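Brarkska Artist Portfolios - Support
Ticket: Prints and originals showing wrong colour and wrong size on gallery pages
Status: Resolved
Opened by: Natália Mendes
Handled by: Luuk Meijer, Lovely Ignacio
Product area: Image uploads, shop listings
Date opened: 11 May 2025

Natália Mendes wrote:

I paint in gouache and coloured pencil, mostly birds and old harbour buildings, and I sell originals and prints through my Brarkska site. I have 113 works listed. Since I uploaded my spring batch last week, the new pictures look wrong on the site. The reds have gone brown and the skies look greyish green. They look fine on my own computer when I open the files. The older works on the same page still look right.

The second problem may be separate. Some of the new listings show the height and width swapped, so a tall picture is described as a wide one. A customer has already asked me whether the heron drawing would fit a frame she has, and she was going by the wrong figures.

What I have tried so far:
Uploaded one picture again under a new name. No change.
Looked at the page in two other browsers and on my phone. Wrong colours on all of them.
Asked my brother to look from his house. Wrong colours there too.
Changed the site theme from Dark Mount to Plain and back. No change.

I have an open studio coming up and the site address is on the printed cards, so I would like this sorted before then if possible.

Luuk Meijer (Support) wrote:

Hello Natália, thank you for the detail. I have looked at your gallery and I can see the colour change on the new uploads. I can also see the swapped sizes on several of them.

Could you tell me:
How the spring batch was made into files (scanner or camera), and whether that is different from before.
Which program you saved them from, and the settings if you remember them.
Whether you typed the sizes in by hand or used the bulk sheet.

Please also send one of the affected files as you have it on your computer. Send it through the upload box on this ticket and not by email, as some email programs shrink pictures on the way.

Natália Mendes wrote:

The older works were scanned at home on my flatbed. The spring batch was done by Rüdiger Wegener, who has a print studio in Iltoslow and a much bigger scanner than mine. He gave me the files on a stick and I opened each one, cropped the paper edge off, and saved it as a JPEG. I didn't change any colour settings that I know of.

The sizes came from the bulk sheet. Rüdiger's assistant filled it in and I uploaded it.

I have put the heron file in the upload box.

Luuk Meijer (Support) wrote:

Thank you, the file arrived. It has a wide colour profile embedded in it, one normally used for printing work. Your older scans all use sRGB, the usual profile for the web.

Our image tool should convert a wide profile to sRGB when it makes the gallery copies. In your case it seems to be throwing the profile away without converting. The numbers in the file are then read as if they were sRGB, and the colours come out dull and shifted. I have passed this to Lovely in the imaging team.

On the sizes: the bulk sheet expects height first and then width, as galleries usually give it. The columns in your sheet were headed W and H, in that order, and our importer ignored the headings. I will come back to you on that too. 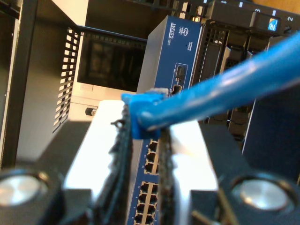
Please don't delete the affected works for now. If you delete a listing, its web address goes with it, and any link a customer has saved will stop working.

Natália Mendes wrote:

Understood, I will leave them. In the meantime I have put a note on the shop page asking people to check sizes with me before ordering.

One more thing in case it helps. The small pictures on the front page look right. It is only the large ones, when you click through, that are wrong.

Lovely Ignacio (Imaging) wrote:

Hello Natália, that does help, thank you. The small and large copies are made by two different steps. The small ones go through the older step, which converts profiles properly. The large ones have gone through a newer step since December, and I was able to get the same fault there with your heron file.

Test results:
Heron file as supplied, small copy: correct.
Heron file as supplied, large copy: reds brown, sky grey-green.
Heron file converted to sRGB first, large copy: correct.
One of your older flatbed scans, large copy: correct.
Test card with a different wide profile, large copy: correct.

The last line shows that the fault doesn't affect every wide profile. The profile in your files is in a newer version of the format, and the new step doesn't read that version. It ought to stop and report an error. It carries on without the profile.

A fix is written and is being tested. Until it is out, you can get correct colours by converting to sRGB before uploading:

1. Open your master file, not the JPEG.
2. Choose Convert to Profile and pick sRGB. Do not choose Assign Profile. Assigning will give you the same dull colours you have now.
3. Save a copy as a JPEG at high quality, with the box for embedding the profile ticked.
4. In your Brarkska gallery, open the work and choose Replace Image. This keeps the listing, the address and the description.

Keep the wide profile masters. Your printer will want those.

Natália Mendes wrote:

I did the heron and two of the harbour pictures this way and all three now look right. The red on the boat shed is as it should be.

There are 46 works in the spring batch. Should I go on doing them one by one or wait for the fix?

Lovely Ignacio (Imaging) wrote:

I would wait, unless there are a few you particularly need for the open studio. Once the fix is live I can remake the large copies for your whole account from the files you originally uploaded, and you won't need to do anything. The three you have replaced will be left as they are.

Luuk Meijer (Support) wrote:

An update on the sizes. I have compared the bulk sheet with your listings. Every work on the sheet was imported with height and width swapped. You didn't notice it on the square ones as both figures are the same.

I can swap the two figures for the whole batch from here. Before I do, please tell me if you have corrected any by hand, otherwise I will turn those back to the wrong way round.

Natália Mendes wrote:

I corrected the heron, the customer's one, and also "Dewulf Quay, Low Water". Nothing else.

Luuk Meijer (Support) wrote:

Done, leaving out those two. Please check a few at random. I have also checked your print listings, where the paper size is given as well as the picture size. Those were typed in separately and were not affected.

Natália Mendes wrote:

Checked about a dozen against the works themselves with a tape measure. All correct. The customer has ordered the heron.

Lovely Ignacio (Imaging) wrote:

The fix went live this morning. I have remade the large copies for your account. You may need to refresh the page to see them, as browsers keep the old copy for a while. If a picture still looks dull after a refresh, send me its title.

Natália Mendes wrote:

All fine apart from "Lavthorpe Customs House, Evening", which still looks flat to me. The others are a big improvement.

Lovely Ignacio (Imaging) wrote:

That file has no profile embedded at all, so our tool had nothing to convert from. I think it was probably saved with the embed box unticked. Please save it again from the master using the steps I gave earlier and use Replace Image.

Natália Mendes wrote:

Yes, that was it. It looks right now. Thank you both. You can close this.

Luuk Meijer (Support) wrote:

Closing as resolved. Notes for anyone with the same fault:

Colour: fixed for all accounts. If your large pictures were uploaded before the fix and look dull, reply to support with your site name and we will remake them. Files with no embedded profile have to be saved again by the artist.

Sizes: the importer still expects height and then width, whatever the column headings say. A change to make it read the headings has been logged by Jomar Dalisay under the shop tools list. No release date yet. Until then, use the blank bulk sheet from the Help page and keep the columns in the order given. The sheet takes up to 200 works at a time.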